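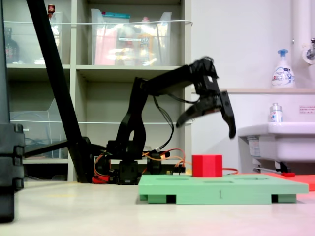
Repainting a small north-facing hallway and stuck on color. Landlord said yes to anything as long as I leave it primed when I move out. Walls are a tired cream now, doors are white, floor is gray vinyl and staying. I keep coming back to mint green with a bit of red, pretty much the green of that platform with the red cube sitting on top of it. My sister says it will look like a dentist's office. Does mint go gray in a room with no direct sun? And how much red before it turns into Christmas? Budget is 214 for paint and rollers, all in. Want it done before my mother visits in April.

Asked by Vinh Diệp, 1 March 2019
Home & Garden > Painting > Color advice

Graça Amaral

Did this in my back bedroom, also north side. Yes it goes gray if you buy a cool mint. Get one with some yellow in it. The chips lie, so buy a tester and paint a big piece of card, then move it around the hall morning and evening. Mine looked lovely by the window and like wet cement next to the closet.

Order I would do it in:

1. Wash the walls first. Hallways are greasy at hand height, more than you'd think. Sugar soap, rinse, leave overnight.

2. Pick the red before the green. Sounds backwards but reds are harder to match, and you can get a mint mixed to suit. A pinky red is softer with mint than a fire engine red - the block and board below are more like what I mean.
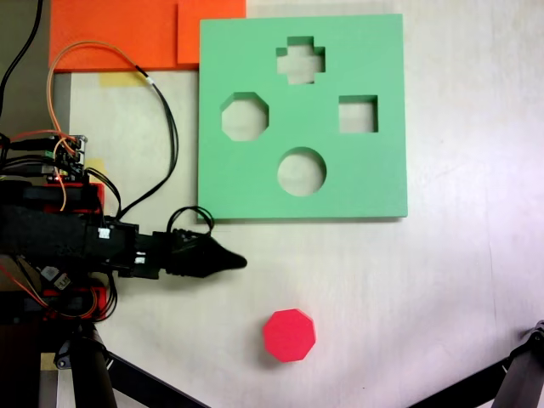
3. Keep the red small. Inside of the front door, or a coat rail. I painted four picture frames and stopped, that was plenty.

4. Two coats of mint, dont stretch it to one. Old cream comes through yellow in patches.

Skip gloss on the walls. Every dent shows.

Duarte Godinho

Just go white. Cheaper, and you have to prime it when you leave anyway.

Fernanda Aguiar

Not white, a dark hall in white just looks dirty. Agree with Graça on the tester. Only thing I'd add - change the lightbulb first. Mine was a cold one and I nearly repainted teh whole hall over it. Put in a warm bulb and the green was fine. Also ask at Bastos if you have one near, they sell mistints by the door. Got 12 liters of primer that way, still using it.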